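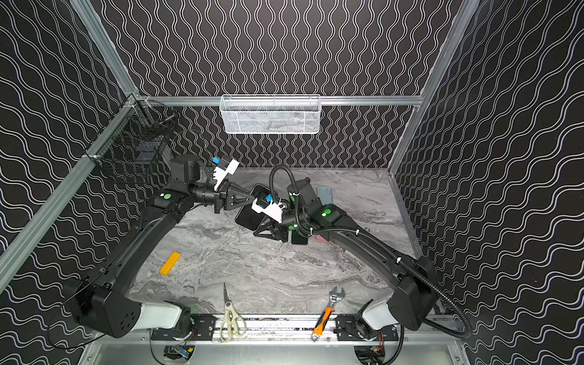
Karthikeyan Unnithan, reading an early draft of this section, objected that a per-arm price is the wrong unit for planning, as no site in the study could put a single arm to use without a frame, mounting plates, cameras and cabling. We accepted the point. All costs below are stated per cell, where a cell means two arms, their grippers, the cameras on the wrists, the enclosure and table, and the wiring under the rail.

4.2 Cost structure of a bimanual phone-handling cell

The plan drawn up for Drornham covers three cells, bought in one order and entered in the budget in June. Quotes were requested from Lultilo and Le Goff on the same parts list. Lultilo priced arms and grippers as one line; Le Goff split them, and the split was kept in our worksheet because the two parts wear at different rates. Arms are written off over 60 months. Gripper fingers, wrist cables and camera mounts are treated as consumables and charged to the operating budget in the year of purchase.

The share of the budget that is hardest to set in advance is the end of the arm. Handling phones brings the fingers close to glass and to the table surface, so both fingers and test objects have to be held in stock. We planned for a full spare set of fingers per cell and a 20 percent contingency on the consumables line. 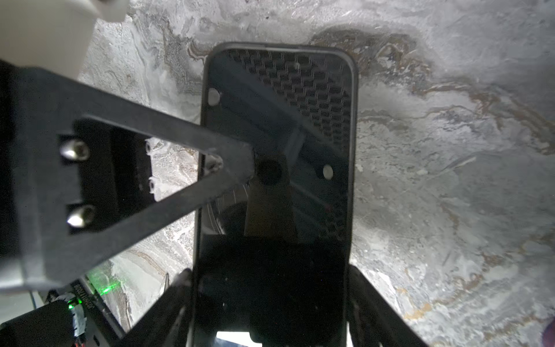
Figure 3. Gripper finger bracket over a face-up phone, wrist camera view.

Test objects were at first left out of the estimate on the grounds that old phones cost little. The quantity is what matters. A single model in a single case gives a narrow test, and the objects used in a cell should differ in color, case and surface finish. Hand tools and soft items were added to the same purchase line. The line stays small next to the arms, but it recurs, and in the first version of the worksheet it had no owner. It is now assigned to the cell budget.

Lead time was handled separately from price. The Le Goff quote gave 30 weeks for arms and left the date for wrist connectors open. Lultilo gave one date for the whole order.
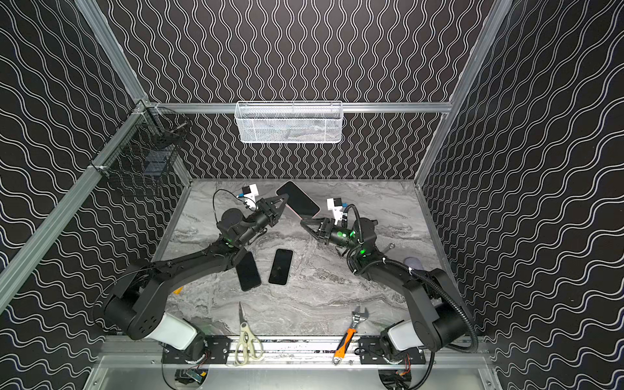
A late connector holds up a cell just as a late arm does, and the schedule therefore takes the longest item on the list as the date for the cell. Under this rule the lower quote lost most of its advantage. Hywel Mathias proposed ordering cables and connectors early through Flura and holding them on site; the added storage cost was small enough to be ignored in the comparison, and the proposal was adopted.

Floor space was the last item priced. The footprint of the enclosure alone understates the need, as access is required for the operator and for work on the base wiring. Cells were costed with clearance on the open side and none at the back. Sharing a room with other equipment lowers the rent charged to each cell but limits where the frames can stand.

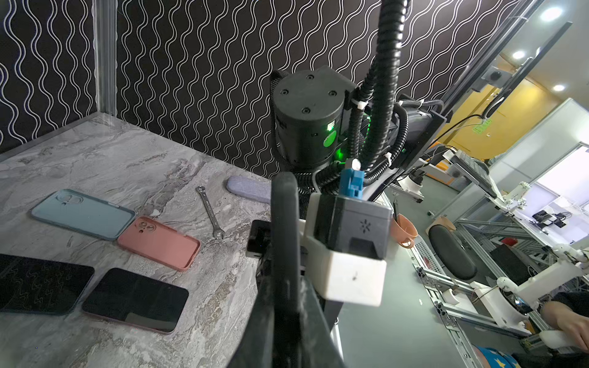

Figure 4. Phones, cases, wrench and pouch on the table, with the wrist and adjoining lab area at right.

The totals used in Section 4.3 are those of the worksheet as frozen on Sep 12, 2021. Later price changes are not included.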